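Drarkley bus cuts put back to January after packed meeting

The last bus out of Drarkley will keep running through the autumn after all. For now, anyway.

Wimard, which runs the number 12, had wanted to drop every journey after 7pm from the end of the month. It told passengers last night the change won't come in until January, and that it will look at the timetable again before then.

A petition against the cuts got 675 names. Most were collected at the bus shelter and in the chip shop next door, a few online.

Ibsa Alemneh, who started it, works lates at the hospital laundry and gets the 9.40 home. "If that bus goes I'm walking up the hill in the dark or I'm giving up the job," she said. "There isn't a third thing. I've looked at taxis, it's most of what I earn in an hour."

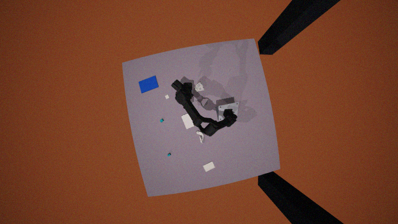
The meeting was meant to last an hour and went on well past two. Standing room only by the time it started, people sat on the stairs. Plenty of complaints about daytime buses too – late, early, full of schoolchildren, one that doesn't wait for the train.

Wimard said the evening runs carry some 22 passengers a night between them and lose money. Several people in the hall didn't beleive that figure and said so. One man wanted to know if it had been counted during half term. The company said it would check and write to him.

Under the plan as it stands, the 7.15, 8.25 and 9.40 would all go. The Sunday service would stay as it is. A return to town would go up as well, though Wimard wouldn't say by how much.

There was talk of a smaller bus for the evenings. Wimard said it had thought about it but hasn't got one spare, and the drivers would need to be paid the same whatever they were sitting in. Tekin, the next village along, could be left off the route after 7pm to save time. That went down badly with the Tekin lot, who had come over specially on the bus in question.

Ms Alemneh said she was pleased but not stopping. She wants passengers to keep a note of every evening trip they make, time and stop, so there's something to set against the company's own numbers. Forms are at the chip shop and the libary.
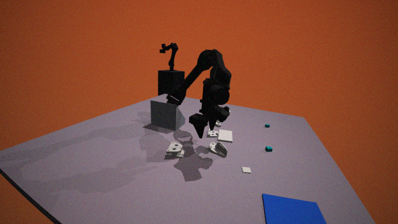 A black robotic arm over a pale tabletop. Computer-rendered picture.

The parish council is to talk about putting money towards the 9.40 when it next meets. It paid towards a Saturday bus before, for 2 years, and stopped when the grant ran out.

Roadworks by the Giveo roundabout are still on, so all number 12s are using the temporary stop outside the garage until further notice. Allow a bit extra in the mornings.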